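Ticket: Slow file saves on the shared drive, second floor
Opened by: Zuzanna Witkowska
Assigned to: Torbjørn Blomqvist
Priority: Normal (was Low)
Status: Waiting on vendor

Problem as reported

Saving to the Drindetow share hangs for up to two minutes. Opening files is fine. Everyone at the window end of the office has it, and accounting says they don't. It started after the February update, according to the people who have it. I have heard "it started after the update" on every ticket I've opened in this job, so I'm writing it down without believing it.

Comment, Torbjørn Blomqvist

Please run the Ingate speed test from one affected PC and attach the result. Please also restart the PC.

Comment, Zuzanna Witkowska

Restarted. No change, as I expected. The speed test says the connection is excellent. It said that last fall too, on the day the whole line was down for lunch, so I don't put much weight on it. I saved the same spreadsheet three times from my desk: slow, slow, fine. I then took the laptop to the table with the light wood-grain top and the rounded corners and did the same thing over wireless. Fine every time.
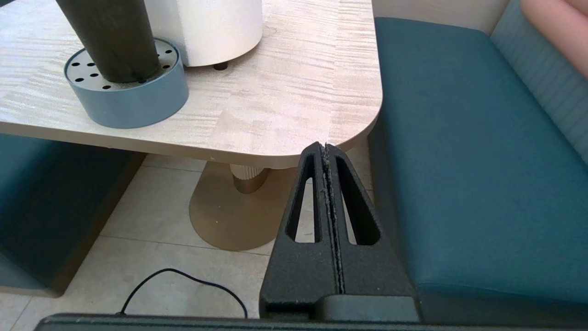

Comment, Torbjørn Blomqvist

That suggests the wired side. Could be a cable. Could you swap the patch cable at your desk with one from a PC that works?

Comment, Zuzanna Witkowska

Swapped with Wenche Grønli in accounting. She is still fast with my cable and I am still slow with hers. So it isn't the cable, unless cables behave differently depending on who is sitting near them.

Comment, Njål Hägglund

Jumping in from the vendor side. Prusgate recommends turning off the antivirus scan on network folders. This resolves most slow-save cases.

Comment, Zuzanna Witkowska

Most according to whom? Accounting runs the same antivirus with the same settings and has no trouble. I turned the network scan off on one PC for an hour anyway, with Torbjørn's permission. The saves were still slow. I have turned it back on and would like it to stay on.

Comment, Torbjørn Blomqvist

Agreed, leave it on. I looked at the switch log for the second floor. Port 2 shows 4,000 errors since the last reset. The other ports show none. Port 2 is the uplink for your end of the office. Accounting goes through a different one.

Comment, Zuzanna Witkowska

That is the first thing in this ticket that sounds like evidence. Is it 4,000 in a day or 4,000 since the switch was installed? It matters.

Comment, Torbjørn Blomqvist

Fair. I cleared the counter and checked again an hour later. 200 new errors. I've moved the uplink to a spare port with the same cable.

Comment, Zuzanna Witkowska

Repeated the save test from my desk and from the wireless table. To keep it honest I used the same file and a stopwatch.
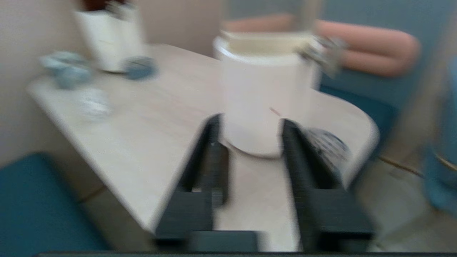

Desk was quick on all but one try, and that one took 40 seconds. Better than it was, but please don't close this. Hjørdis Fjeld had a slow save after the move as well, and she hadn't been told anything had changed.

Comment, Njål Hägglund

Our monitoring shows the share responding normally throughout. Can we mark this as resolved?

Comment, Zuzanna Witkowska

No. Your monitoring showed it responding normally before the port move too.

Comment, Torbjørn Blomqvist

Errors are still climbing on the new port, only slower. That points to the cable in the wall or the module at the far end. I've asked Rønning to test the run. They can come Friday. Njål, please send the share's write log for the slow save Hjørdis reported, so we can rule out your side as well.

Status changed: Resolved (by Njål Hägglund)
Status changed: Waiting on vendor (by Torbjørn Blomqvist)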